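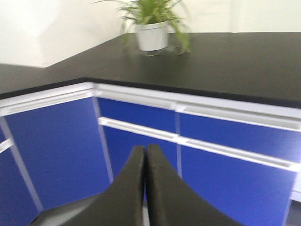
Every workplace, I've come to believe, deserves one plant and one bright color, and I will happily argue this with anyone over coffee (I have, more than once!). White walls and black countertops are wonderfully practical, and they wipe down in a minute, but people spend whole winters between them. A leafy thing in a plain white pot, pushed back into the corner where it can droop as it pleases, softens a long bench more than any poster I ever hung.

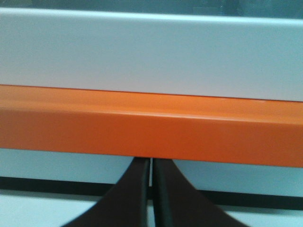
Then there's the color. My friend Inese Priedītis thinks orange belongs on traffic cones and leaves it at that, and we've gone around on this since July. I like a good strong orange against white, the way I like marmalade on toast. One stripe of it is plenty for a room, and I'd leave everything else plain and let the plant have the corner.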